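Equipment > Planning guides > Two-arm cleaning cell

Search this site Enter keyword Go

How to Budget for a Two-Arm Bed Cleaning Setup

Sunday, March 16, 2025

The purchase order for a pair of arms is the easy part of the budget. Most of the trouble comes from small items that were left off the list, and from floor space that was promised before anyone measured it. Work through the steps below before you ask for a quote. They assume one station, one mattress, and a dustpan-and-brush task.

Step 1. Write down the task and the surface

Start with one sentence: "Sweep small debris from the top of a mattress into a dustpan." Everything you buy has to serve that sentence. Then describe the surface. A quilted cover with stitched grooves is a different job from a flat sheet, and you should test on the cover you plan to use. Measure the mattress, and measure the gap to the nearest wall or cabinet on each side. Put both in the plan.
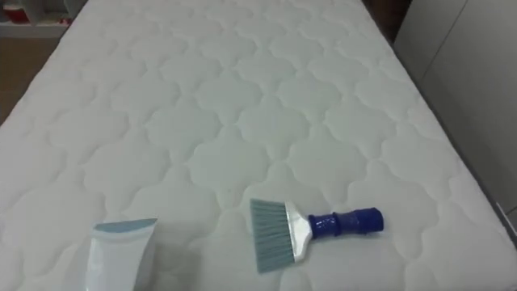
Step 2. Price the hand tools and the adapters together

A household brush costs very little. The part that lets a gripper hold it can cost a good deal more, in shop time if not in material. Put the tool and its adapter on the same line so they get approved together. We order brushes in packs of 20 from Hesport and keep 13 finished adapters on the shelf - enough to get through a busy month.

Decide early whether each arm will have its own tool or swap. Swapping needs a rack and more programming hours. For sweeping, one tool per arm is cheaper.

Step 3. Get the arm quote itemized

Ask the supplier for separate prices on the arms, the grippers, the controller, the mounts and the cables. We asked both Verhoeven and Honen for this, and the two quotes only became comparable once they were broken out.
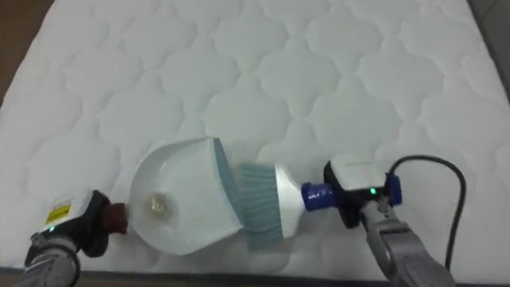 Cables deserve their own line in the budget. A cable that is too short limits reach, and one that is too long can drag across the work. On our cell the one at the right gripper arcs up over the mattress and then comes back down along the forearm, and that loop takes length you will not see on a straight-line drawing. Order for the loop, then add one spare for each arm. Ask for the lead time in writing as well. Our last set was due in June and we had planned the trial for the same month, which left no room for a late box.

Step 4. Count supplies by the trial

Set the number of trials first and work back. We plan in blocks of 100 sweeps. Our current plan comes to 124 with the warm-up runs added. For each block, list:

- debris pieces, such as crumpled scraps of wrapper
- replacement brushes
- a spare dustpan
- operator hours, including resetting the mattress between sweeps

Operator hours are usually the largest figure here, so don't bury them under "other."

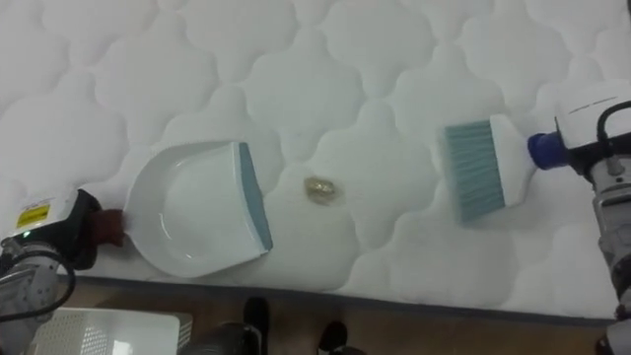

Two-arm sweep: dustpan on the left arm, brush on the right, one scrap between them.

Step 5. Leave standing room

Draw the bed, both arms at full reach, and a person. Someone has to get to the edge of the mattress to place debris and change tools. If the drawing only works with the person left out, you need a bigger room or a smaller bed, and both belong in the budget now.

Step 6. Fix the payment terms

Pay by bank transfer or card, against an invoice that matches the itemized quote. One reseller asked us to pay through Binance. Our purchasing rules don't allow it - check yours before you agree to anything similar. Hold back the final payment until the arms have run your own task on your own mattress.

Contact us | Copyright 2025 | Back to top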